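Contributors wanted: country and region profiles

Prultholm publishes short reference pages on countries, their borders, rivers and main towns. A lot of what passes for geography writing online is copied from other copied pages, and we doubt another site full of it would help anyone. We are looking for 4 people who check things before they write them down.

You will take a region, read the official maps and the last census, and write it up in plain English. If two sources disagree on the length of a river, say so and name both. Please don't split the difference.

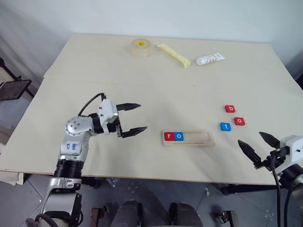 2 min read

Each profile runs to 600 words. Drafts go through 2 rounds of editing, and the second one is slow. We pay per accepted profile - the rate is in the contract, which you should read before agreeing to anything, ours included.

A degree in geography is welcome but proves little to us. Send one page you have written about a place, with your sources, and tell us which of them you trust least. Applicants who say they trust them all will get a short reply.

Work is remote. Files are kept in Pralora, and you will be given a login. The first batch covers inland South America and was planned in August.

Apply by Sat 1 October through the Prultholm contact form, subject line "Profiles".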